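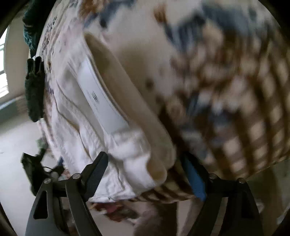
[gurnora-practice] Re: Draft 3 of the handling rules, soft goods section

From: Ida Wendt
Date: Wed 30 April
To: gurnora-practice list
Previous message | Next message | Thread index

Hi all,

I have now read the soft goods section twice, once on the train and once with a pencil, and I'm so glad somebody finally wrote it! Most of the rule sets I've worked under treat cloth as an awkward kind of box. They tell you to approach the object, close on the object, lift the object, and then you're standing beside a bed with a shirt that has six possible edges and no idea which one counts. This draft starts from the cloth. Thank you to everybody who put evenings into it.

I have comments, of course. The original message is quoted in pieces, with my notes in between.

> Folks, draft 3 of the soft goods section is in the usual folder. The big
> change since October is that we no longer try to define a "correct" fold.
> We define the start, the end, and what the hands may do on the way. Please
> look hard at 4.1 through 4.6, as those are the ones Trostden will be
> trying first.

Yes to this. We spent a whole winter arguing about thirds versus halves and all it did was make the demonstrators nervous. When people are nervous they go back and fix things that were fine, and then your recording has a neat fold in it plus a lot of fussing. Define the end state loosely (flat, edges together, nothing trailing off the bed) and let people fold the way their arms want to. You get more variety and much happier colleagues.

> 4.1 The garment is placed on the working surface in an unfolded or
> crumpled state by the demonstrator or a second person. The starting state
> shall not be arranged for ease of grasping.

I love the second sentence and would keep it exactly as is. We all cheat here without meaning to. You put the garment down, you see the waistband is underneath, and your hand goes out and flips it before you've pressed start. I caught myself doing it last week! What helped us was a very simple habit: drop it from chest height, step back, and whatever you've got is what you've got. Could we add "dropped" as the preferred method and leave "placed" for heavy items such as quilts?

One thing missing is what to do with a garment that lands partly inside out. My vote is that it stays in, and that the note says so. Turning a leg or sleeve right side out with two-finger grippers is hard, and a recording of somebody doing it slowly and well is worth having.

> 4.2 The working surface shall be plain and of a color that contrasts with
> the garment.

Here I want to push back, and fairly hard. I understand where it comes from. White on cream is no fun for anybody, and a big flower print under a crumpled garment can fool you as well as the software. But real beds have bedspreads on them. If we write a rule that only lets people work on plain gray, we'll have a lovely tidy collection that falls over the first time it meets somebody's grandmother's blanket with leaves on it.

I would much prefer this:

4.2 The working surface shall be one that is normally found in the home. Its covering is recorded as plain, patterned or mixed. Where the garment and the covering are close in color, the demonstrator makes sure that the first edge to be gripped can be told apart from the covering before the jaws close.

The last part matters to me a lot. Plush covers especially have a way of coming up with the garment. You close on a hem, you lift, and there's a little tent of blanket coming along for the ride. It's an easy thing to feel with your bare fingers and a surprisingly hard one to feel through a trigger handle, so the rule should put the checking before the closing, while you can still do something about it. 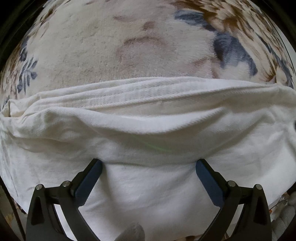

Which leads me to the spacing of the two grippers, where I think the draft is a bit too modest. Section 4.3 says this:

> 4.3 When both grippers are used, they shall be kept clear of each other.

Clear by how much, and clear when? Two people reading that will do two different things. One will hold the tools at opposite ends of the bed and never bring them together, and you can't fold anything like that. The other will decide that "not touching" is clear enough. In the Voß workshop we settled on 60 millimeters between the nearest parts of the two tools, except during a handover, when one tool is holding still and the other is moving in. The "one still, one moving" part turned out to be the piece people remember, and I'd put it first. The number can follow.

And please, please say something about wrists. A hand-held gripper looks light on the table and then you do an hour of pants with it. If we are serious about good practice then the person holding the tool belongs in the document as much as the tool does. We stop for a break after every 70 takes, no matter how well it's going, and the last takes before a break are as good as the first ones. Before we had the rule, they weren't. Folks would say "just one more" and the closing got snatchy.

> 4.4 Grip on a doubled edge (waistband, cuff, hem) is preferred over grip
> on a single layer. The number of layers gripped should be noted if known.

Good, and I like "if known." I would add that the pads should meet the cloth flat where there's room for it, with the tips past the seam, so the seam is sitting in the pads and not out at the point where it rolls. A waistband is a wonderful thing to hold on to. It's stiff, it runs straight, and it more or less tells you where the rest of the garment is going to hang. The one trap is that an open waistband gives you two bands, front and back, and if you only get the front one the whole back layer stays lying there while you lift. Maybe a line such as "at an open waist, the demonstrator decides before gripping whether one side or both are meant to be taken." Whichever you choose is fine! What we don't want is a demonstrator who meant to take both, got one, and carried on as if that had been the plan.

> 4.5 Failed grips: a take with a failed grip shall be discarded.

Oh no, don't throw them away! I feel strongly about this one. A slipped hem followed by a calm second try is one of the most useful things you can record. If every take is perfect, nothing in the collection shows what to do after a slip, and slips are going to happen on the very first day.

My suggestion is to allow up to 3 tries on the same edge within one take. After that, stop, mark it, and start again with a fresh drop. The mark should say what kind of failure it was, in plain words, picked from a short menu so that people don't have to compose anything: slipped out, took the cover too, wrong layer, tools touched. Hirnelard already has a notes field that would do for this, so there's no new software to beg anybody for.

We went back through our own takes with this in mind. Out of 441 we would have thrown out about a fifth under 4.5 as written, and when I watched some of those again they were the ones where I learned something about how my colleagues work. One of them re-grips by sliding down the hem with the jaws half open until the seam catches. I'd never seen it done and now I do it too.

> 4.6 Items not part of the task shall be removed from the working area.

Agree on the intention. I would split it in two, though. Things that could get caught (cords, straps, spare gloves, other clothes lying at the edge of the bed) go away or get moved well clear. Things that simply belong to a room can stay. A home has stuff in it, and the more of that we clear out, the more our bedrooms start looking like laboratories.

Laundry waiting its turn is a gray area and I'd be happy to hear what others do. Our way is that it may be in the room and may be seen, but it doesn't share the bed with the piece being handled. Cloth grabs cloth. We had a sock travel the length of the bed inside a folded pillowcase, and that take did go in the bin, with much laughter.

A few small things from the pencil version:

4.2 and 4.6 use "working surface" and "working area" as if they were the same. Please pick one, or define both.

The draft says "operator" in the introduction and "demonstrator" everywhere after. I prefer demonstrator.

Labels inside garments: if there's anything written on them by hand, such as a name from summer camp or a nursing home, the garment shouldn't be used. It's a privacy matter that would be easy to miss, and one sentence would cover it.

Gloves. Are they allowed, required, or up to the person? The draft has nothing on it. I have no strong opinion as long as the choice goes in the session sheet and stays the same through a session.

Pads should be wiped between garments when there's lint on them. New towels are the worst for this, and fleece comes close behind.

> If there are no major objections I'd like Trostden to start with this
> version and report back, and we can fold the comments into draft 4.

No major objections from me apart from 4.2 and 4.5, and I'd really like those two changed before Trostden starts, as they decide what gets kept. The rest can wait for draft 4. I'm happy to write up replacement text for both and send it to the list by the weekend, and if anybody in Trostden wants a second pair of hands for the first day, I would come over in a heartbeat. Bring your ugliest bedspread!

Best,
Ida

PS. Does anyone have a good rule for fitted sheets? We've been putting them off and I'm running out of excuses.

_______________________________________________
gurnora-practice mailing list
Replies go to the whole list by default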